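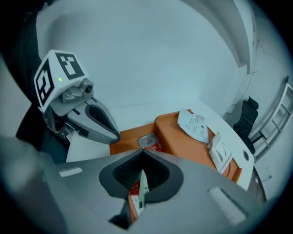

Bastien Marchal keeps a paper notebook with a line for each object that has given him trouble. Snack packets take up most of the pages. "A packet is a difficult thing," he says. "It is light, it bends, and the air inside moves when you press it. With a box you know where the sides are. With a packet you know it only for one second."

Marchal leads collection at Silix, a small company that gathers examples of handling work for learning systems. His people hold a gripper in each hand and do a task in the ordinary way, such as putting packets into an orange box on a desk or taking them out again. What the grippers record becomes one example. The present order, from a warehouse software firm called Finden, is for 4,000 of them.

When I visited in December they had accepted 3,332, so 668 remained. Marchal gave me both numbers without looking them up. He does not like to speak of speed, however. In the first month the team was fast, and he regrets it.

"Everybody was doing the same beautiful movement," he says. "You come from the right, you close, you lift. I was very proud. Then Finden trained on it, and when the packet was lying a little turned, the system did not know what to do. We had taught it only one habit."

Since then the rules have changed. The box is moved between examples, and papers may be left inside it. A person works for 45 minutes and then rests, for tired hands begin to repeat themselves. If a packet slips and is picked up again, the example is kept and receives a note.

I asked him whether it is not strange to keep mistakes. He thought for some time before he answered. "The slip I do not love. But after the slip there is the correction, and this is what I want. A person corrects without thinking. If I throw away these examples, where will the system learn it?"

Three kinds of example are still refused: those where the marker cube on a gripper was hidden too long, those where the task was not finished, and those where the person stopped to talk. The last kind is the most common, he admits, and he is himself responsible for several.

New people practice for 4 hours before their work is counted. The hardest lesson, according to Marchal, is to look at the object and forget the tool. He compares it with learning to eat with chopsticks as an adult.

After Finden, the team will begin on cloth bags. He has already opened a new page for them in the notebook.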